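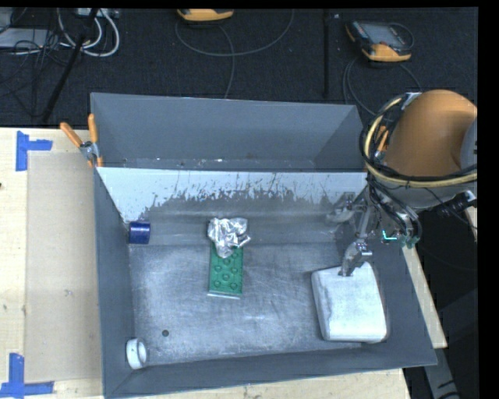 Reviews > Storage & Workspace

Zekov 661 Open Bin: A Big Grey Tub I've Grown Very Fond Of

By Henrik Kramer
Posted Jan 28, 2025

I didn't expect to have this much to say about a bin. I bought the Zekov 661 as a stopgap while I rebuilt my shelves, and the shelves are long finished and the bin is still right where I put it. I like it more every week!

If you haven't run across one, the 661 is a large open-topped bin with a metal floor, smooth grey side walls that slope inward, and a separate compartment at the back behind a pale sloping panel. There's no lid and there's nothing fussy to lose. You put things in, you take things out. Mine holds whatever I'm in the middle of, so on a typical day you'll find something like a green toy building brick (the big kind), a crumpled bit of shiny foil, a white roll standing on its edge, and a short dark blue cylinder over by the slope. Nothing in there has anything to do with anything else, and that's more or less how I live.

What I love about it

The walls. I've had straight-sided tubs for years, and I always ended up scraping my knuckles trying to get hold of whatever had wedged itself into a corner. With sloped sides you can get your fingers down behind a small object and roll it up toward you. It sounds like a tiny thing and it makes a real difference when you're reaching in over and over all day long.

The floor is great too. It's wide, it's flat, and things spread out on it instead of piling up (unless you really load it, more on that below). My old canvas basket sagged in the middle, so everything slid into one big heap and I spent half my time digging. In the 661 a long block stays where I set it down, with plenty of bare metal around it, and I can see what I've got from across the room. The grey helps. White things and bright things jump right out at you. Dark ones less so, and I've missed that blue cylinder on more than one occasion by looking straight past it into the left side of the bin.

I also like how much it swallows. The white padded-looking thing over on the right is the biggest item in mine at the moment and there's still loads of room. I've had winter boots in there, extension cords, a full set of paint rollers, all at once.

And the width! It measures 27 inches across at the widest part, which is just enough to drop a cushion in flat.

The back compartment

This is the part people ask about. It sits behind the sloping panel, plain grey walls, narrow at the bottom. I was excited about it at first and figured I'd keep small stuff back there, screws and clips and so on. I don't. The bottom is narrow enough that my hand isn't happy in it, and it collects debris like you wouldn't believe, little light-colored specks of whatever has been through the bin lately. A vacuum with the crevice tool gets most of it. I've gone ahead and started treating it as a crumb catcher, and I'm fine with that, but if you're paying extra for the version with the compartment because you picture a tidy little parts tray, I'd save the money.

Dirk Kleinschmidt, who has the same bin in his garage, disagrees with me completely. He keeps folded sandpaper in his, upright, and swears by it. So there you go.

How it wears

It scratches. I want to be clear about this for anyone who cares how their gear looks. The floor is scuffed all over, and the lower part of the pale panel is a mess of dark streaks and worn patches where it comes down to meet the darker metal. The upper part still looks pretty good. I tried a cream cleaner on the worst of it and got a nice clean panel with all the same scratches.

None of it affects how the thing works. I run my palm over the floor when I wipe it down and haven't caught a snag yet. If anything I've relaxed now that it's beat up, and I toss things in that I would have lowered carefully in the first month.

Noise

Okay, this is my main gripe. It's loud. Drop a wrench in from any height and the dog leaves the room. Soft things are no trouble, obviously, and anything padded goes in without a sound, but hard plastic rattles and metal clangs. Dirk stuck felt squares to the underside of his and says it took the edge off. I bought the felt and it's still in the drawer.

Round things roll, too. Put a tube or a roll of something down on its edge and give the bin a nudge, and you may find it has gone for a trip. I stand mine up against the left wall in the front corner.

Compared with the Rotden and the Lenz

I had a Rotden tub before this one and borrowed a Lenz for a few weeks in February last year. The Rotden is lighter and easier to carry up the stairs, and if you move your bin a lot, get that one. It flexed when I filled it, though, and the straight sides drove me nuts. The Lenz is lovely, really well finished, with a rolled rim that's kind on your forearms. It's also smaller and it cost me nothing, so I can't say how I'd feel after paying for it. At the store near me it was over $100. The Zekov was $78 and I got it home in the back of the car without folding the seats.

Setup and cleaning

There's no assembly. You take the cardboard off, you peel a sticker, you're done. The sticker left glue behind and I had to go at it with cooking oil and a rag, so leave yourself ten minutes for that. For cleaning I empty it, vacuum, wipe with a damp cloth and dry it off. Don't skip the drying. The join where the slope meets the floor holds a line of water if you let it.

I would also put it on a table or a sturdy low bench. On the floor you're bending the whole time, and you lose the nice view straight down into it.

Who should get one

Anybody who works with a mix of odd-shaped stuff and wants it all in reach and in sight. Hobby rooms, garages, a kid's building corner (put a mat underneath). It's too big for a closet shelf and too open for anything you need to keep dust off.

Good: sloped walls, wide flat floor, huge capacity, fair price
Not so good: noisy, scratches early, back compartment gathers crumbs
Would I buy it again: yes, and I'm already eyeing a second one for the basement, without the compartment this time.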